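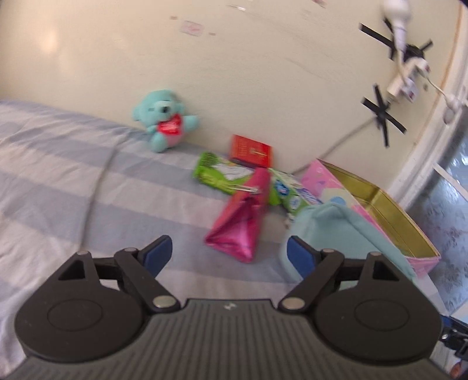 Bedrooms and Small Storage: Progress Report to the Skirnon Fund

Reports > Skirnon Fund > Flistach House > Bedrooms

August, posted by Elīna Kivi

This report covers the second stage of the bedroom work at Flistach House. The first stage was beds and mattresses and was reported in full last time. The second stage is bedding, wall repairs and what the application called "personal storage," meaning somewhere for each resident to keep small things that now end up on the bed.

Where we are

Bedding is done. Every bed has two sets of sheets, and the light blue and white stripe we ordered from Riron has held its color through the house machines. It wrinkles, and we don't iron, so it will go on looking a little wrinkled. We asked residents before ordering and the stripe was the clear favorite over plain white.

Storage is about half done. We have nine rooms in this stage and four of them are finished, with a shelf at the head of the bed and a lidded box underneath. The other five are waiting on brackets. Sakalauskas delivered the wrong length in the first batch and has agreed to replace them at no charge. The boards are already cut and are stacked in the laundry hall.

In the rooms without shelves, the far side of the bed is still doing the job of a shelf. The bed in the photo is typical. There is a turquoise teddy bear with a red heart sitting against the wall, and next to it a small red box with gold lettering, a green package, a carton, an open pink tin and a couple of pouches, one of them hot pink with a zipper. None of this is clutter in the sense of trash. They are things people want within reach, and when we asked residents to clear the beds for the mattress delivery, most of it came straight back afterward.

That changed the design slightly. The original plan had one deep shelf per bed. We now fit a shallow shelf with a raised front edge, so that soft toys and small boxes don't slide off, and a row of hooks below it for pouches and bags. The hooks cost more than the plan allowed, but the shallower boards cost less and the two nearly cancel out.

Walls

The cream walls beside the beds have picked up smudges, small marks and in places the remains of stickers. We had planned to repaint all nine rooms. After washing a test patch in two of them we think that washing will be enough in most rooms and that only the strip along the bed needs a fresh coat. Stickers that a resident wants to keep will stay where they are. I would rather have a faded sticker on the wall than an argument about it.

Spending

More than 400 dollars of the wall budget is unspent because of the change from repainting to washing. We ask permission to move it to storage, where it would pay for the hooks and for a second under-bed box in the shared rooms. Everything else is within the lines agreed in the application. Receipts are with the office copy of this report.

Problems

The bracket delay is the main one. The other is that the under-bed boxes are a tight fit on the older frames, and one resident has to lift the frame to get hers out. We are trying a lower box in that room.

Next

- Fit the remaining shelves when the brackets arrive
- Wash the bed walls, then paint the strip where needed
- Ask residents in the finished rooms what they use and what they don't
- Send the final figures with the next report

Elīna Kivi
Flistach House

Comments

R. from the second floor: The hooks are good. Could they go a bit lower? I can't reach mine sitting down.

Elīna Kivi: Yes. Leave a note on the office door with your room number and we will move them.

marta_l: Is the stripe bedding still available? My sister's house is ordering soon and wants the same.

Night desk: Please tell people when the painting is so we can air the hallway first.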